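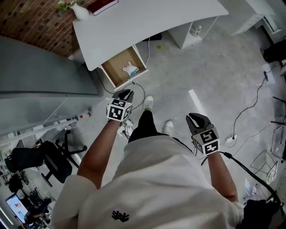 Figure 1. The two hand-held grippers, one in each hand, with the desk drawer open. 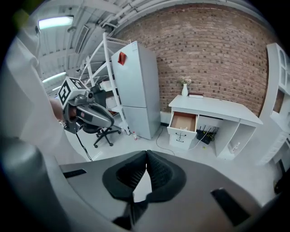 Solveig Magnusson
Course instructor, Introduction to Automation

Notes to the visit at Rukix, Zernesside, 2/26/24

Please read these notes before the seminar. They cover the demonstration part of the visit; the safety talk is in the other handout.

1. Purpose of the demonstration
The operator does a household task by hand, but through grippers, so the motion is recorded in a form which a robot arm can later repeat. The task for our group was the desk drawer: open it, put the plush toy in, close it. In Figure 1 the toy is lying in the drawer.

2. The markers
Each gripper carries a white cube with black square codes. A camera which sees one face of the cube can calculate where the gripper is and how it is turned. Several faces are printed because the hand turns all the time during work. Several of you asked why the codes are not all the same – think about what the software would report if they were.

3. The fingers
Compare the two fingers in the second picture. The pads are ribbed, and the fingers meet at a narrow gap in the form of a V. For the seminar, write down which objects such a gap holds well and which it can lose. A thin book lying flat on a desk is a good case to begin with.

4. Cables
Both grippers were used with cables. Our host from Rukix explained that the operator learns to move without pulling them, and that this takes most people longer than learning the grip itself. Consider it when you plan your own station.

5. Work to hand in
One page, in pairs. Choose a task in a kitchen or an office, divide it into single motions, and mark for each motion which hand does it. Leave it in room 541 or 542. The second visit, to Boersma, is in April – the list for it hangs outside 517.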